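읽는 시간 4분

블록은 전부 소문자였다

이모의 가게를 물려받고 처음 맞은 일요일, 나는 문을 잠근 채 창고부터 뒤졌다. 간판에는 아직 '우른베르크 완구점'이라고 적혀 있었다. 이모가 젊을 때 딱 한 번 다녀온 도시라는데, 지도에서 찾아본 적은 없다. 가게 이름이 Urnberg인 게 어릴 때부터 그렇게 좋았다. 발음하면 입안에서 뭔가 굴러가는 것 같았으니까!

창고 맨 안쪽 선반에 글자 블록 상자가 있었다. 뚜껑에 이모 글씨로 '1453'이라고 쓰여 있기에 처음엔 역사 문제인 줄 알았다. 알고 보니 상자 안에 든 블록의 수였다. 이모는 해마다 4월이면 블록을 전부 꺼내 세고, 닦고, 다시 넣었다고 장부에 적어 두었다. 몇 개가 없어졌는지도 꼬박꼬박 적었다. 'q 하나, 소파 밑에서 찾음.' 이런 줄을 읽고 있으면 시간이 얼마나 잘 가던지.

나는 상자를 안고 나와 하얀 탁자 위에 조금씩 쏟았다. 아, 그 소리! 작은 네모들이 우르르 굴러 나와 서로 부딪치는 소리는 비 오는 날 양철 지붕보다 훨씬 명랑하다. 빨간 것, 파란 것, 그리고 손때가 묻어 원래 무슨 색이었는지 한참 들여다봐야 하는 것. 글자는 하나같이 소문자였다. 대문자가 없으니 누구 하나 우쭐대는 녀석이 없어서 마음에 들었다.

장부 사이에는 주문서 한 장이 끼워져 있었다. 세마르라는 바닷가 마을의 작은 도서관에서 보낸 것이었다. 아이들이 낱말을 만들어 세워 둘 수 있게 홈이 파인 나무 받침을 함께 보내 달라고, 동글동글한 글씨로 적혀 있었다. 주문한 블록은 260개. 이모가 아프기 직전에 받은 주문이니 벌써 몇 달이 지난 셈이었다. 그런데도 취소하겠다는 편지는 어디에도 없었다.

그래서 하기로 했다. 그날 바로!

받침은 서랍에 있었다. 밝은 빛깔의 길쭉하고 납작한 나무에 가느다란 홈이 끝에서 끝으로 나 있었다. 손가락으로 홈을 훑으니 매끈했다. 블록 하나를 골라 세워 보았다. 톡, 하고 들어가 앉는 느낌이 어찌나 좋은지 뺐다가 다시 끼우기를 여러 번 했다. 서른일곱 살이나 먹고 이러고 있다니, 하면서도 손은 멈추지 않았다.
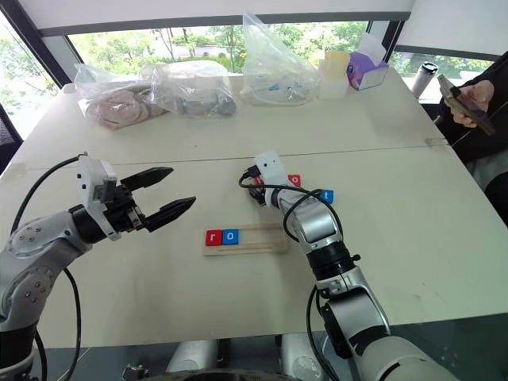 보내기 전에 낱말 하나는 꼭 만들어 보고 싶었다. 빈 받침만 덜렁 보내면 심심하잖은가. 이모는 늘 받침에 낱말을 하나 끼워서 포장했다. 장부에 그 낱말들이 날짜 대신 적혀 있었다. 'moon을 보냄.' 'soup를 보냄.' 어느 집에는 'pathirana'라는, 내가 모르는 말을 보냈다. 사람 이름인지 동네 이름인지, 어쩌면 그 집 고양이를 부르는 말인지도 모른다. 아홉 글자가 받침 하나에 다 들어갔을까? 나는 해 보고 싶어서 몸이 근질근질했지만 꾹 참았다. 오늘은 세마르에 보낼 낱말을 정해야 했다.

바다로 할까, 책으로 할까. 한참 고민하다가 상자 바닥에서 접힌 쪽지를 발견했다. 이모 글씨였다. '세마르에는 tutik.'

투틱. 소리 내어 읽자마자 웃음이 났다. 내가 네 살 때 지어낸 말이었다. 블록이 탁자에서 떨어질 때 나는 소리라고, 하나는 투, 또 하나는 틱, 이렇게 두 번 튄다고 내가 우겼다는 이야기를 이모는 명절마다 했다. 사전에도 없는 그 말을 이모는 낯선 바닷가 아이들에게 보내려고 했던 것이다.

t가 2개 필요했다. 하나는 금방 나왔다. 나머지 하나가 도무지 보이지 않아서 블록을 거의 다 뒤집어 보았다. f를 보고 두 번이나 만세를 불렀다가 손을 내렸다. l에는 세 번 속았다. 창밖이 어둑해지고 배에서 꼬르륵 소리가 날 즈음, 마침내 상자 귀퉁이에 꽉 끼어 있던 t를 손톱으로 파냈다. 얼마나 반갑던지 입김을 호 불어 소매로 닦아 주었다.

u와 i와 k까지 차례로 홈에 앉혔다. 색은 일부러 맞추지 않았다. 나란히 선 다섯 글자를 보고 있으니, 처음 보는 말을 두고 아이들이 머리를 맞댈 모습이 떠올라 가슴이 두근거렸다. 누군가는 새 이름이라고 할 테고, 누군가는 과자라고 우기겠지. 아이들이 뭐라고 하든 맞는 말이다.

나는 얇은 종이로 받침을 감싸고, 남은 블록을 세기 시작했다. 백아흔을 넘겼을 때 팔꿈치가 블록 하나를 건드렸다. 블록은 탁자 끝까지 또르르 굴러가더니 바닥으로 떨어졌다.

투, 틱.

나는 의자 밑으로 기어 들어가 블록을 주웠다. 그러고는 장부를 펼쳐 'tutik을 보냄'이라고 쓰고, 어디까지 셌는지 잊어버려서 처음부터 다시 세었다.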